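**August, project diary, manipulation laboratory**

The morning was given over to the revised test protocol for the Teltine study. As agreed with Dr Antal, each trial is now scored on the first attempt only. Under the earlier rule a second attempt within the time limit counted as a success, and this made the two control policies look closer than they are. I have asked Omar Mahasneh to rescore the July set on the same basis, so that the tables may be compared line by line.

The object set for this block remains the red bottle and the yellow item, with the white tray on the grey table. All judgements of approach are to be made from the wrist view alone.
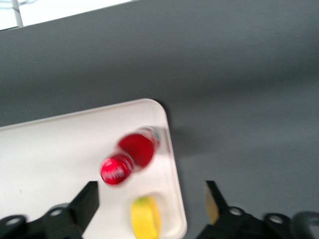

The training set now stands at 310 demonstrations, of which 36 were recorded by Mr Engström with the bottle in positions not previously covered. He notes that operators tend to slow down well before the fingers reach the object, and that the policy has learned the same habit. I do not regard this as a fault, but it must be stated in the report, as it affects the timing figures.

After lunch we discussed the starting layouts. Ms Brzozowska wishes to treat the bottle on the tray and the bottle on the table as separate conditions - a sound proposal, given that the rim alters the height at which the fingers must close. The two will be reported separately from now on.

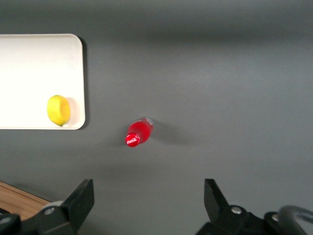
*Wrist view: bottle on the table, lemon on the tray, gripper open.*

Of the trials held back for checking, 13 were scored independently by Boonsong Duangkaew and myself. We differed on 2, both concerning whether a brief contact with the tray should count as a failure. The wording of the rule is to be tightened before the next block.

Outstanding: reply to Zamico regarding the replacement finger pads; draft of the methods section to Dr Antal.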